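Gerlach Opera postpones new production of RUSALKA

The Gerlach Opera has postponed its new production of Antonín Dvořák's Rusalka, which was scheduled to open the company's season in September. In a statement, the company attributed the decision to delays in the repair of the stage lift at the Lumuma Theater, its home since 1905.

The production will now be presented next season with the same creative team. Casting for the rescheduled performances will be announced at a later time.

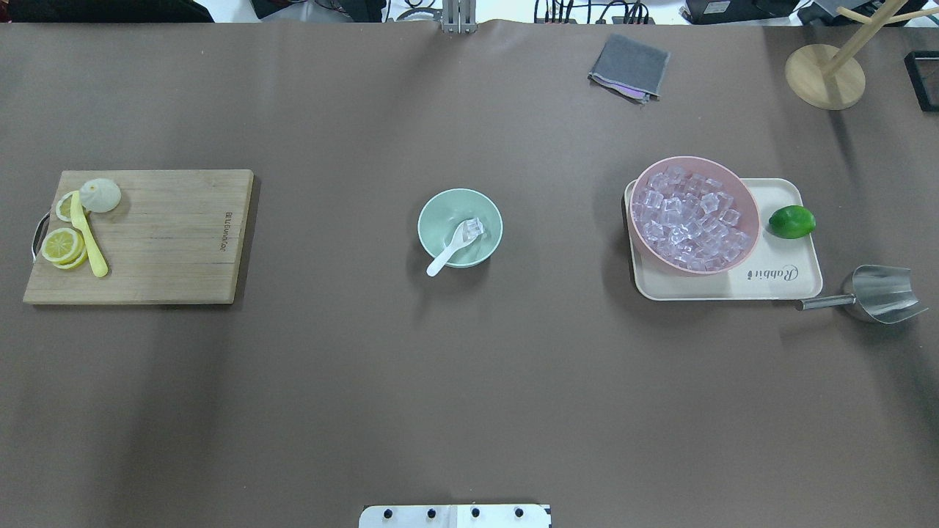 In place of Rusalka, the company will offer 2 concert performances of Gluck's Orfeo ed Euridice at Femiso Hall. The orchestra and chorus will appear as previously contracted. Nearly 200 seats at each performance will be set aside for current subscribers, who may reserve them before general sales begin.

Holders of single tickets to Rusalka may exchange them for either concert, apply their value toward a later performance, or request a full refund through the box office. Subscribers will be contacted by mail and do not need to take any action at this time.

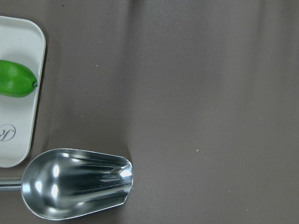

Lindalva Guimarães

The repair work is being carried out by Wemex, the contractor responsible for the theater's stage equipment. According to the statement, an inspection found wear in the lift's drive system that could not be corrected before rehearsals were due to move to the main stage.

The remainder of the season is unaffected. Performances of Don Pasquale and Werther will take place at the Lumuma Theater on the dates already published. The box office is open until 6 p.m.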